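Fernwood clothing swap moves to August sizes, drop-off still open

10/04/2025 — The Fernwood clothing swap has taken in 400 pieces so far, and organizer Menaka Miah says there's room for more. Shorts, pants and plain tops are going fastest. Kids coats, not so much.

Drop-off is at the Torken Street hall, side door. Bags up to 65 liters, please, bigger ones don't fit thru the racks. Wash everything first. Fold it flat if you can — saves the sorting crew a lot of time.

Miah's advice for people clearing out at home: lay each piece out on the bed, check the waistband and seams, then start a pile.

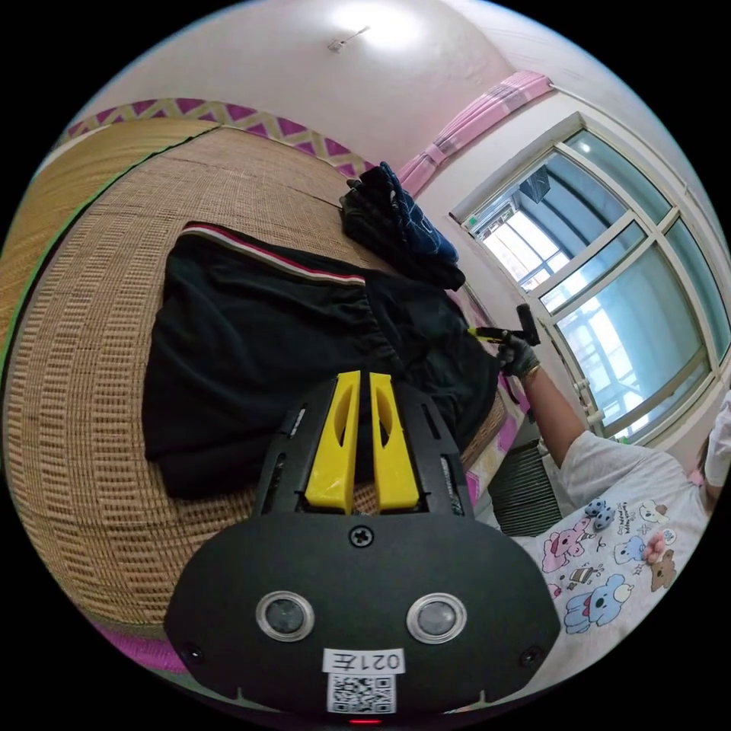 Dark clothes on a woven mat, with a folded pile at the wall. 

Worn elastic is the main reason things get turned down, says Debashish Bepari, who is running the sorting tables this year. Small holes are OK, the mending corner will take them. Last August 200 pieces were fixed there and went back on the racks.

Bedding is a maybe. Sheets and covers yes, pillows no. Ask at the door if your not sure.

Swap limit is 2 bags per household. Entry is free. Questions go to Eamon Lynch at the hall desk.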